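4.3 Connecting the Tomden Label Printer to the Network

This section covers wired set-up of the printer and its first test print. For wireless set-up, see 4.4.

Before you start
The printer must be switched off and loaded with a full roll. A partly used roll can give a false "media out" reading during calibration.

1. Connect the network cable to the port marked LAN. Do not use the service port next to it.
2. Switch the printer on and wait until the status light is steady green.
3. Hold the Feed button for 3 seconds. The printer feeds 2 blank labels and then prints a configuration label.
4. Read the network address from the configuration label and type it into a web browser on the same network.
5. Sign in and change the default password. Settings cannot be saved until this is done.
6. Under Media, select Gap or Continuous to match the roll. Parts-bin labels are normally supplied as Gap.

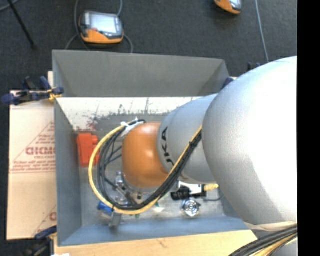

Ngân Đào reports that step 6 did not hold on her unit: the media type went back to Continuous after each restart until she pressed Save on the Media page and again on the main page. Both saves are required on firmware older than version 10.

7. Print a test label from the Tools page. The border should be even on all four sides.
8. If the border is off-center, run Calibrate and repeat step 7.

CAUTION: The print head is hot after long runs. Switch the printer off and let it cool for 10 minutes before opening the cover.

Note: Clean the print head after every 1,000 labels, or whenever a new roll is fitted. Use the alcohol wipes supplied – not paper towel, as the fibers stick to the platen.

Note: Bitar rolls are wound with the labels facing in. Set Winding to Inside before calibrating.

If the printer does not appear on the network, continue with 4.5, Address Conflicts.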